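Keeping school papers and certificates in order at home

A child who joins clubs and contests brings home a lot of paper. By ninth grade ours filled two drawers, and when a scholarship form asked for proof of activities we spent an evening digging. These are the habits we kept afterward.

Sort once a term. Put report cards, certificates and club letters in one pile and everything else in another. Worksheets can go, unless a teacher has written something you want to keep.

Use one binder per school. We have one marked Brirkbridge and a thinner one marked Purnach. Clear sleeves are better than punched holes for certificates.

Write the grade and the month on the back in pencil. Ink can show through thin paper.
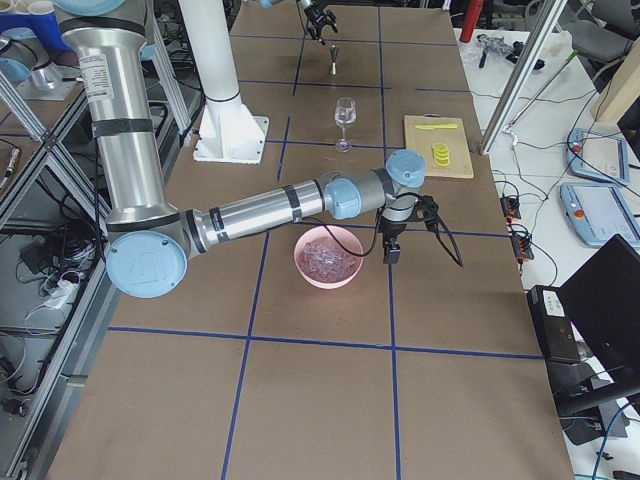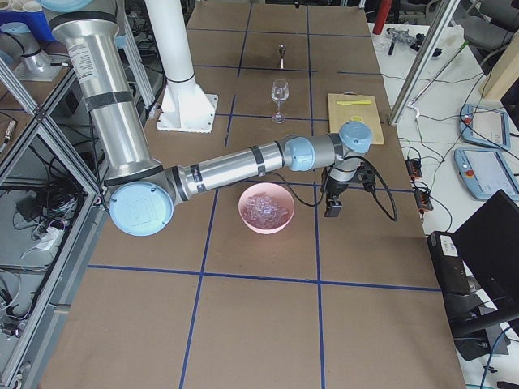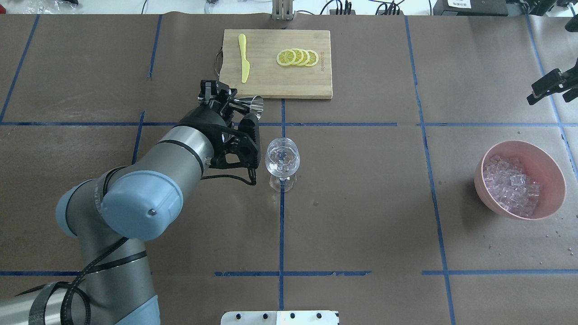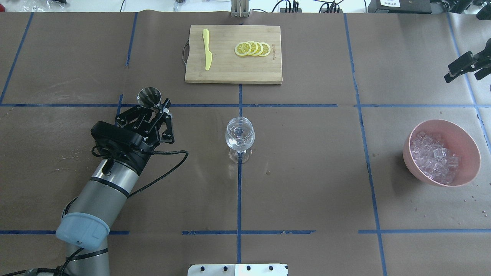 Work table, four views

Scan the important ones the same evening. Our folder holds 322 files and takes up very little room. Name each file with the grade first, then the event, such as "9 Buenaventura essay contest." Keep a second copy on a thumb drive in a different room.

Ribbons and medals don't go in sleeves. Lay them flat in a shallow box with tissue between the layers. A shoebox lid works for small pins.

Keep a one-page list at the front of the binder with the activity, the office held and the grade. Update it in October and again before summer. Most application forms want the same details, and you can copy them straight across.

If a certificate has been folded, press it under heavy books for a few days before putting it in a sleeve. Do not iron it. Tape yellows, so leave small tears alone.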